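Gripper tips, round two

24 February 2024

Quick one tonight, no time for a proper write up. The second set of fingers for the hand-held gripper turned up from Hestel so I've had both out – the old Clurkau ones and these.

Old ones first. Fine on anything boxy. Thin stuff, hopeless. Gave them 10 goes at picking up a folded cloth off a flat top and got 3 clean grabs. The rest slid or just pushed the cloth along. Could be my wrist. Probaly not my wrist.

New ones are stiffer. Flat plates, cut-outs to save weight, screws you can get at without taking the whole jaw apart (thank you Hestel). Closing feels a bit notchy for the first 2 mm, then smooth. Less give at the tip, so you have to line up better, but once it's shut it's shut.

Kitchen next, becuase bench tests only tell you so much. Curved metal, shiny hob, small awkward things. The wide lens does bend everything near the edges and I still misjudge depth with it. Need to try the Tefera lens again, that one was kinder.

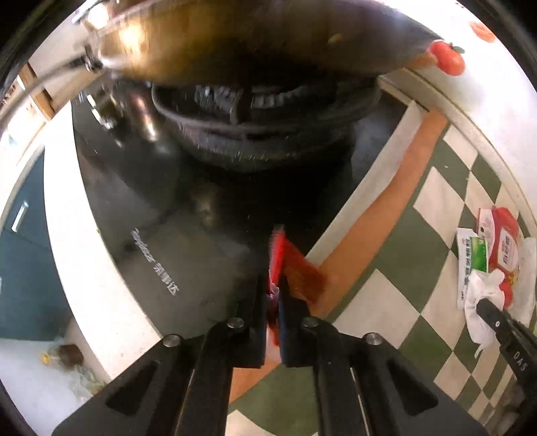
Red bristly thing in the jaws, just below the wok.

Still to do – softer pads, and the Plostis controller, which is in a drawer with no cable. April maybe. If anyone has used the Plostis with short fingers let me know how you got on.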